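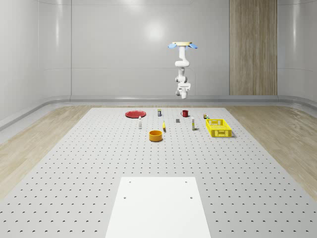 Who controls the Plimetti crossing now that the ceasefire monitors have gone home? Bodura runs the road and Vitale runs the bridge at the end of it, so for the moment a lorry can be waved through by one government and turned back by the other before the driver has changed gear.

That was the position on the morning of 28 October 2019, when negotiators from both sides met again in Brokimgate, the spa town that has been host to the border talks since March and has done rather well out of them. The hotels are full. The border remains closed to freight.

The dispute concerns a strip of land 64 kilometres long, most of it marsh, which both countries describe in their school atlases as their own. Nobody much wanted it until the road was built. Bodura says the road was laid on land it has administered since independence. Vitale says the surveyors got lost, and has produced a map to prove it. Bodura has produced the same map, folded differently.

Orlando Sánchez, leading the Boduran delegation, arrived in good humour and told reporters that his government was ready to be flexible on everything except the line, the river, the customs post and the name. Asked what that left, he mentioned fishing.

His opposite number, Maribel Cuadros, was no more forthcoming. Vitale would not discuss sovereignty, she said, until the Boduran garrison at the northern end had been withdrawn. Bodura's position is that there is no garrison, only a training camp, and that it cannot be withdrawn until sovereignty has been discussed.

Between the pair of them sits A-yeong Song, the mediator, who has now chaired the talks for longer than either country's current foreign minister has held office. Her latest paper, circulated to delegates last week and to everyone else shortly afterwards, proposes joint customs officers, a shared toll and a promise by both sides to stop renaming the villages. It leaves the matter of the border itself to "a later stage", a phrase that has appeared in every draft so far.

There was movement of a sort before lunch. The two delegations agreed that ambulances should be allowed over the bridge without an escort, provided they carry papers in both languages. A proposal to extend the same terms to vets was sent away for further study.

Things are less leisurely at the crossing. More than 500 lorries are waiting on the Boduran side, many of them loaded with onions, and the verge has turned into a small town with its own barber. Wilson Condori, a haulier who has been in the queue for two weeks, said he had stopped listening to the news from Brokimgate after a bulletin described the atmosphere as constructive.

"I heard that one in the spring," he said. "I was further back then, mind you – that was a different queue."

Over the river, Marleny Tello, who sells agricultural parts and relies on the road for most of her stock, said local traders would accept any flag on the customs shed so long as somebody was inside it with a stamp. She has been bringing in goods by the coastal route, which adds a day and a half to the journey and takes in a ferry that sails when its captain thinks best.

Both capitals have elections next year, and neither government is eager to be seen giving away a marsh. Opposition parties in Vitale have already accused Ms Cuadros of surrender over the ambulances, while a Boduran newspaper called the same agreement a humiliation on its front page.

Talks resume tomorrow morning, with tolls first on the agenda. The seating plan, which delayed the previous round, has been agreed.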